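Notebook, May 23, 2024
Linen and clothing handling, Zulbridge site

Second entry on the folding line. The February one covered the install and the conveyor heights, so I won't repeat it.

The Kovley folder has now done 3,968 pieces since the counter was reset. Flat goods go through without much help. Garments are still slow. The jam log has dark knits at the top, same as before, and the Windoro firmware made no difference that I can see. I'll leave the old version on unit 2 until we have a fair comparison.

What has changed for the people on shift:

Folding table is down from five people to two. The other three are on intake and sorting, which used to be a job you did for an hour and now is the whole day. Intake is heavier work. There is more bending and more deciding, and the pay grade is the same. I raised this with Scanlon and was told it goes into the next review.

Breaks used to follow the carts. Now they follow the folder, because it stops for cleaning every 400 pieces and everyone walks off at once. The break room is too small for that. Staggering the two units would fix it – needs a change in the scheduler, not done yet.

Talking on the line has dropped off. The fan noise is part of it. The other part is that people now stand at opposite ends of the room.

Training: new hires learn the screen first and the cloth second. I'd like to turn that around. Someone who has folded by hand for a week can tell why the machine rejects a piece. Someone who hasn't just presses retry.

Home pickup work is a separate track. There the pieces don't come off a belt, they come off beds and chairs, and the first grasp is most of the problem. Soft thing on top of another soft thing, no hard edge to find. Black clothing on a light grey duvet is at least easy to tell apart by color. Getting hold of the garment and leaving the duvet alone is the harder half. Blue pads on the fingers for this work.
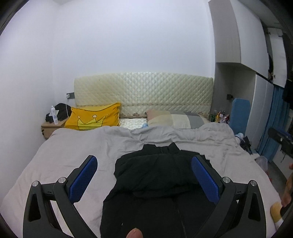 The reply from intake, written under my last page, was that sorting should have been automated first and folding left alone, as folding was the part of the day when you could sit down. Fair point. We picked folding since the vendor had a machine for it.

To do:
Ask for two stools at intake.
Stagger cleaning stops, units 1 and 2.
Pull 100 rejects from the bin and sort by fabric.
Rewrite the training sheet, cloth before screen.
Unit 2 side guard is rattling again – tighten, check the washer.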